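Notas do orador: "A mesa arrumada e outras promessas" (2019-06-03)

**Abertura.** Começar pela frase do folheto da Udero: "uma mesa limpa devolve 60 minutos por dia". Perguntar à sala quem os recebeu. Pausa.

- Não ler o folheto todo.
- O kit de organização custa 489. Dizer o preço devagar.

**A tese do Dougal Cairns.** Segundo ele, só devem ficar à vista objetos usados nas últimas 2 horas. Pedi-lhe os dados e mandou-me outro folheto. Passar à secretária.
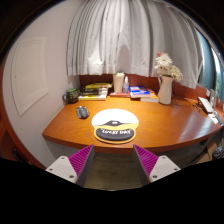

*Diapositivo 4: livros ao fundo, jarro com flores, rato ao lado do tapete.*

Pela regra do Dougal, saíam as flores e quase todos os livros. Pergunto o que se ganhava. A parte da frente tem o tapete com apoio para o pulso, e o resto foi para trás. A caneca está no canto. Não me parece um caso perdido.

Insistir neste ponto: o rato está pousado na madeira, fora do tapete. Nenhum kit trata disso.

**Se perguntarem pelo estudo da Vulteck:** 900 respostas, todas de clientes. Não me convence, e digo-o.

**Fecho.** Pedir que cada um mude um só objeto de sítio e me escreva em abril. Depois, perguntas.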